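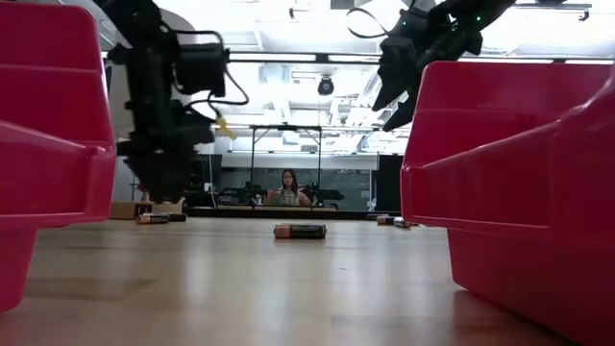

Two arms, one table: Prultent on its sorting kit

Print this page | E-mail this page

Prultent sells a two-arm bench kit to small recyclers and repair depots, and battery sorting is the job most buyers ask about first. We spoke to the company's product lead on a Wednesday.

"Loose batteries are a good test," the product lead said. "They're small, they roll, and they end up against the side of a bin where a gripper has trouble getting at them."

The kit comes with a pair of black arms, the grippers, cabling and the control software, called Gratow. Bins are extra. Prultent tests with red plastic ones, but the customer can use any colour.

Asked about speed, the product lead was cautious. The arms handle up to 400 batteries an hour on a good run, less when the mix is poor. "A person with quick hands will beat that for the first hour. We tell people so before they order."

A trial at the Gillies depot in April logged 3,817 picks. The failures were mostly batteries lying close together, and the software has been changed to separate them before lifting.

Set-up takes 2 days, including training. Replacement finger pads cost $300 a set and wear out faster than the company would like. "We're working on a harder pad. It isn't ready."

Orders outside the city go through Skoketness, which also does the repairs.

Contact us | Copyright, all rights reserved | Back to top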